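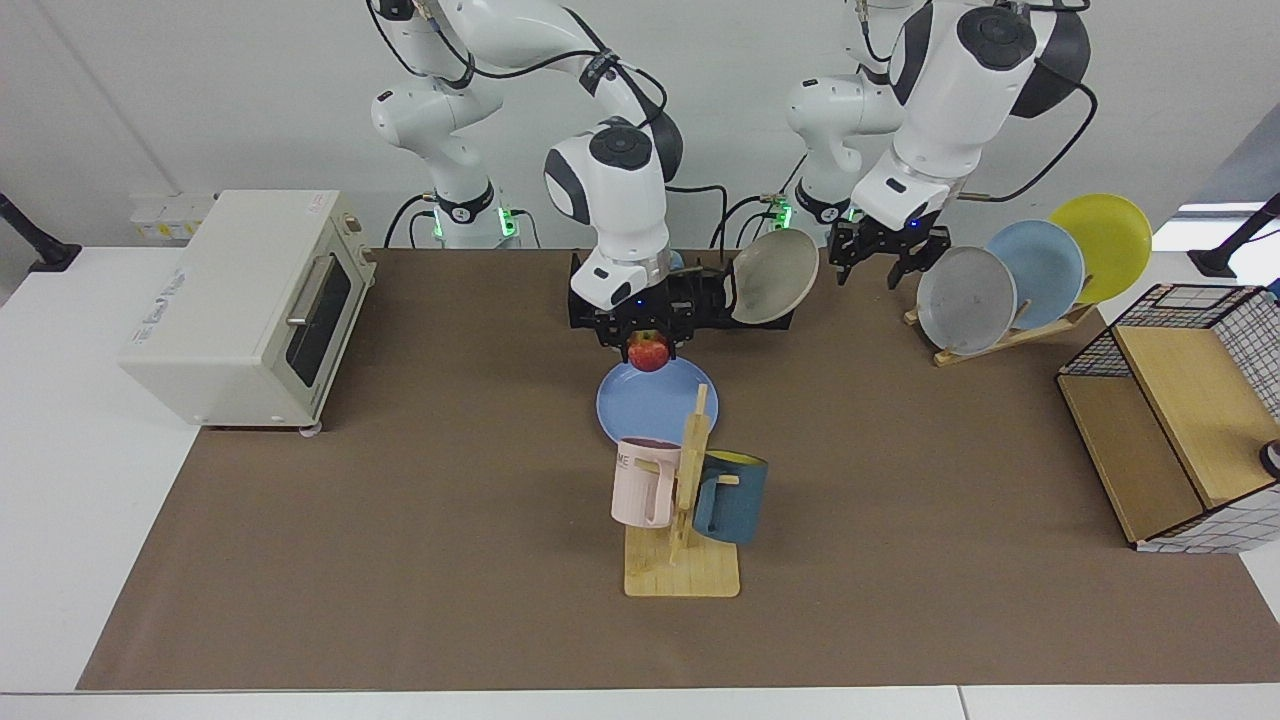

Árbol para tazas Tiltik: lo que me ha parecido

Voy rápido que tengo que salir. Me preguntó Ekaette Amadi en los comentarios de la entrada anterior si valía la pena el árbol de madera para las tazas o si mejor unos ganchos debajo del armario. Respuesta corta: sí, vale la pena, con peros. Respuesta larga, abajo.

Qué es

Base rectangular plana, un poste vertical, clavijas cortas. Ya está. Madera clara, tirando a bambú. En la web de Tiltik ponen "acabado natural", que no es decir mucho. Venía en una caja de cartón bastante maltratada pero dentro todo bien. Montaje: el poste a la base con un tornillo, las clavijas a presión. Se tarda menos que en encontrar el destornillador.

Pagué 10 euros en Garba, la tienda de menaje de al lado del mercado. En septiembre lo tenían más caro, o eso me dijo Senan, que se compró el suyo entonces y sigue enfadado.

Las clavijas

Cortas. Para mí es lo mejor y lo peor. Lo mejor: no sobresalen, no te enganchas la manga al pasar con un plato en la mano. Lo peor: una taza de asa gorda entra justa, y si la cuelgas deprisa se queda a medias. Me ha pasado. No se rompió nada, pero susto.

Con tazas normales, perfecto. La rosa palo cuelga sin problema, y la verde azulada con el interior amarillo tambien. Quedan boca abajo o medio ladeadas según dónde caiga el asa, y así no cogen polvo. Las mías las tengo una a cada lado del poste para que no tire el peso. Si pones 2 tazas grandes del mismo lado notas que la base se levanta un pelín. Es ligera, demasiado. Rakiya Ibrahim le ha puesto unas almohadillas de fieltro al suyo y dice que además así no resbala. Yo lo tengo encima del mantel marrón y no se mueve nada. 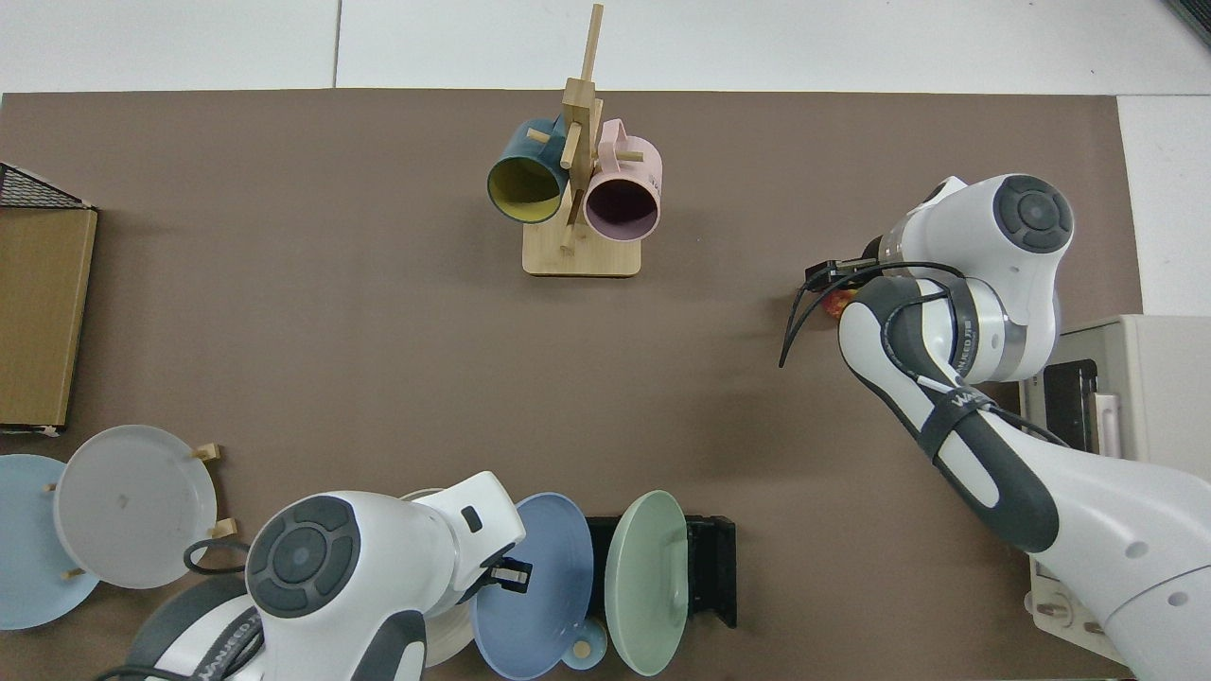
Con los escurreplatos al lado

Aquí es donde dudaba. La mesa ya iba cargada: el hornito crema a la derecha, la caja de madera, la rejilla negra, el soporte de platos con clavijas de madera, el escurridor negro con los platos de pie. Meter una cosa más, pues no sé. Pero el árbol va en vertical y ocupa lo que ocupa su base, poco. Antes las tazas me comían todo un trozo de mesa, y siempre había una en el borde.

El escurridor negro, el Clindereck, lo reseñé ya, no repito. Solo digo que para platos bien (el azul, el verde salvia, el crema, todos de pie y sin tocarse demasiado) y para tazas mal. Ocupan el sitio de dos platos y escurren regular. Por eso el árbol. Cada cosa en lo suyo.

El soporte de madera es para los que uso a diario, el celeste y el gris clarito. Caben de sobra. Me gusta que sea también de clavijas, hace juego con el árbol sin ser de la misma marca. Arlo Dvorak opina que es mucha madera junta para una zona donde se friega. Puede ser. De momento ninguna mancha, pero lo paso con un trapo seco por la noche y no lo dejo en un charco.

Limpieza

Trapo húmedo y a secar. Nada de lavavajillas, lo pone en la etiqueta en letra enana. Las clavijas se sacan tirando con un poco de maña; detrás de la clavija se junta cal si cuelgas las tazas chorreando. Mejor escurrirlas antes un rato. Yo no siempre lo hago, claro.

Aceite de madera: le di una mano al principio con el que tenía para las tablas de cortar. Olía un par de días y ya.

Contra qué lo comparé

El de metal de Bistlow, 40 euros. Más pesado, más estable, bonito. Pero el metal suena cada vez que cuelgas una taza y a las siete de la mañana no estoy para eso. Binta Chukwu lo tiene y está encantada, así que si no os molesta el ruido, miradlo. Y ganchos debajo del armario: más baratos, sí, pero hay que taladrar y mi piso es de alquiler.

Pegas, en orden de lo que me fastidia

Base ligera, ya dicho.
Clavijas a presión: una me gira sola. Un puntito de cola y solucionado, pero viniendo nuevo no debería.
Instrucciones solo en inglés. Tampoco hacen falta.
La etiqueta pegada debajo no sale ni con agua caliente. Sigue ahi.

Lo compraría otra vez

Sí. Para tazas corrientes, de las que llevan letras y te regalan, y para mesas sin sitio. Si teneis tazones enormes, de los de 400 ml para arriba, id a la tienda con uno en el bolso y probad el asa en la clavija antes de pagar. Ekaette, espero que te sirva. Lo de los manteles lo contesto mañana, que ya llego tarde.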